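Trareck Returns Desk
Ticket 3000-41
Subject: Swim shorts, waistband gathering uneven, label rubbing
Status: Open, waiting on warehouse
Item: Rullero swim shorts, rainbow wave print
Size: XL
Priority: normal

Reported problem
Customer bought these for a trip in December, wore them a handful of times, now says the waist "bunches up on one side and digs in." Also the care label scratches. Wants to know if it's a defect or if they washed it wrong. Doesn't want a refund, wants the same shorts but comfortable. Fair enough.

Asked for: wash temp, dryer yes/no, whether the drawstring was ever pulled out. Got back "cold, maybe dryer once, no idea." OK.

Log

Entry 1
Customer sent the shorts in. Checked the order. Size on the order is XL, size on the label is XL, so not a mixup at packing. Ruled that out first bc we had a run of those from the Eynon warehouse.

Entry 2
Laid them out on the table waist up, opened the waist so the elastic shows all the way down. Didn't iron or steam first, wanted to see how it sits on its own. Color change in the waistband, orange to blue, is how this one is made, please stop logging it as a mismatched repair (see the last two tickets).

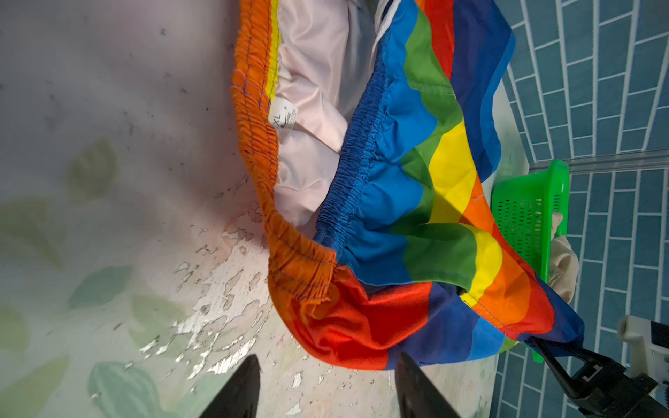 Manov repairs bench
Orange side is gathered tight and puckers all along, blue stitching runs the length of it. Blue side is puckered too. So gathering by itself is not the fault, both sides have it. What I need to know is if one side has less stretch, and I can't get that by looking. Needs the pull test.

Label is sewn on the inner edge of the orange part. Small white one. Sits right against skin if the lining doesn't cover it, I'd believe the scratching complaint. Lining is pink, soft looking, leave it alone.

Entry 3
To do, in this order:
Pull test, orange half then blue half, same grip length. Write both numbers down, last time we only got one.
Turn inside out and check the channel for twisted elastic. Feel with fingers, don't unpick yet.
Drawstring: check it slides. If it's caught in the stitching that would explain the digging in.
Label: offer to take it off. Ask customer FIRST, some people want the wash info. If yes, snip the threads, don't cut the label flush, the stub is worse than the label.

Entry 4
Customer replied, yes to label removal, wants the care info emailed before we toss it. Somebody please type it up, print is tiny, use the magnifer in the drawer. Don't guess at it.

Pull test not done, tester is out for calibration. Shorts bagged and tagged, shelf 41. Asked warehouse if they can put a second XL aside in case the elastic has to be redone and it goes badly. No answer yet.

Next update when the tester is back. Leave ticket open.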